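Spring walk-through, Tilby guest house: my checklist, with comments

I do this every March before the first bookings come in, and Touran Najafi asked me to put my notes up so she can use them at her own place. Mark each line OK, FIX or ASK. I've left in what I wrote this year, grumbling included.

SMOKE AND CARBON MONOXIDE

Smoke alarm in each bedroom, test button pressed: OK. The one in the back room chirped at me the whole time I was on the ladder, so it got a new battery on the spot.

Smoke alarm on the landing: OK, but dusty! Vacuum the vents with the soft brush.

Carbon monoxide alarm by the boiler: FIX. Expiration date on the back has passed. Please look at the back of yours too, it's tiny print and I missed it last year.

Fire extinguisher, kitchen: OK. Needle in the green, pin in, tag signed.

Fire blanket: ASK. Somebody hung it right behind the stove, where you'd have to reach over the flames to get it. I want it by the door, but Houshang Dehghan put up those tiles and I'm not drilling into them without asking him first.

STAIRS AND HALL

Handrail tight top to bottom: FIX. Bottom bracket wiggles. Two longer screws should do it.

Stair carpet, no loose edges: OK.

Night light on the landing: OK (I love this little thing, it has outlived two toasters).

Front door opens from inside without a key: OK.

Escape plan on the wall: FIX. Still shows the old pantry door, and the phone number is mine from before I switched. Print a new one, bigger letters.

KITCHEN

Outlets near the sink trip when tested: OK.

Hood filter clean: FIX, yuck. Soaking overnight.

Knife block out of reach of small kids: OK.

Cabinet under the sink, child latch: FIX. It latches if you slam it, and what guest is going to slam a cabinet?

BATHROOM

Hot water at the tap, 8 minutes' run, no sudden scalding: OK.

Grab bar takes my full weight: OK. I hang off it like a monkey, there's no dignified way to do this one.

Non-slip mat: FIX. Suction cups gone stiff. Eimear Heffernan swears by a long soak in warm water to bring them back, so I'll try that before I spend money.

BEDROOMS

Window opens fully and stays open: OK in front, FIX in back (painted shut along one side, my own fault).

Blind cords tied up high: OK.

Bed frame, bolts snug, nothing sharp at shin height: OK. Get down on the floor for this, you can't feel a loose bolt standing up.

Headboard doesn't rock: OK.

Mattress seams checked for bugs, flashlight and an old card along the piping: OK, and thank goodness.

Sheets smooth, no torn hems to catch a toe: OK.

Lamp cords not pinched behind furniture: FIX. One was squashed flat behind the dresser. It's in the trash now.
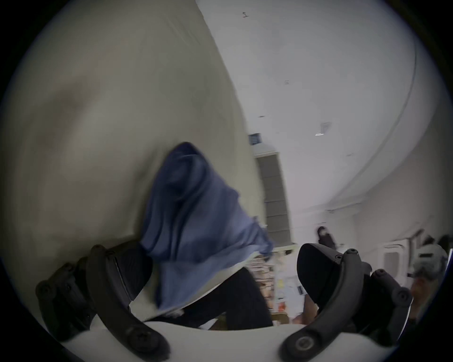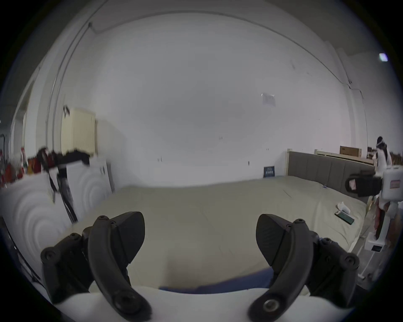
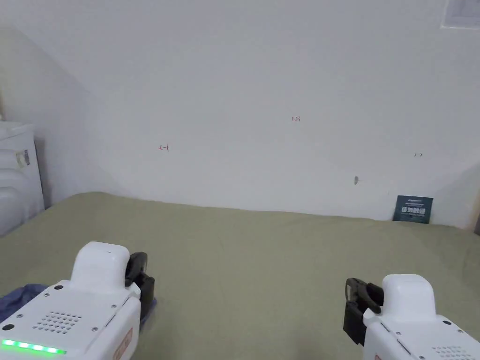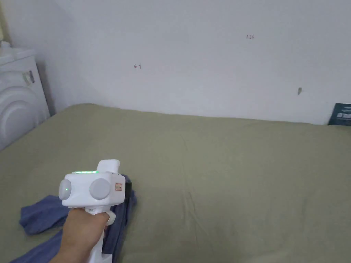 Space heater: ASK. I'd like to get rid of it altogether, but Golshifteh Sadeghi says the back room is freezing in April and she's the one who hears the complaints. If it stays, it needs a tip-over switch and a clear spot away from the curtains.

OUTSIDE

Path lights: OK.

Loose paver by the gate: FIX. I tripped on it carrying the ladder, so it goes to the top of the list.

Spare key box: OK, code changed. Ask me for the new one, I'm not typing it here.

Shopping so far comes to 47 dollars, mostly the carbon monoxide alarm. Touran, if you want one as well, let me know before I place the order.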